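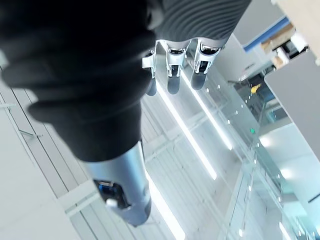 3.2 Arm covering and cable routing. The build was carried out in a shared workshop between other members' projects, and most of the work went into parts that do not appear in the control diagram. Loose wiring at the elbow had stopped 32 earlier runs, so we covered the upper part of the arm before touching the software. The black fabric sleeve bunches into thick folds and ends partway down, leaving the silver forearm segment bare. We kept the slack on purpose. A tighter sleeve, cut from the pattern in Wester and Reker, pulled at the shoulder when the arm was raised. The fingers were left uncovered below the ribbed fabric at the wrist so that the small screws at the knuckles could be reached with a driver.

The Calard controller logged 1,139 arm movements with the loose sleeve fitted. None ended in a cable fault. The sleeve did creep toward the hand over a long session — we pulled it back by hand and did not record how often.

Figure 4. Standing position at the desk, seen from above the legs. Both feet are on the carpet, in the open floor area under the wooden boards. 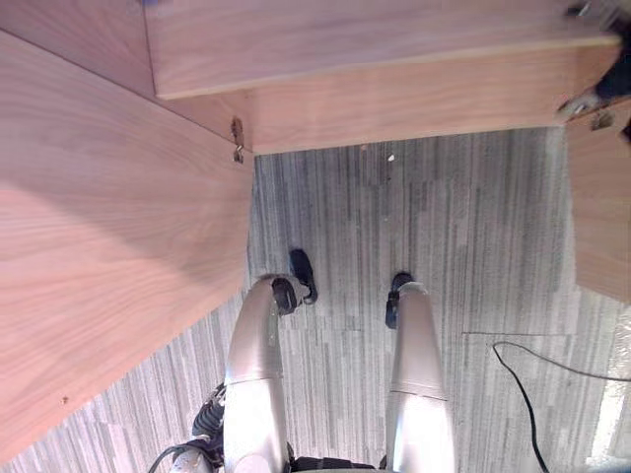 Fanni Szilágyi and Jenő Simon

3.3 Foot placement. Work at a desk leaves little room to step. We fixed the stance before each run and let the arms do the reaching, following Szabó. Carpet was harder to deal with than the workshop's bare concrete, and the ankle gains set in June had to be lowered. Of 2,001 logged balance corrections, 179 came from the left ankle alone. We have not found the cause.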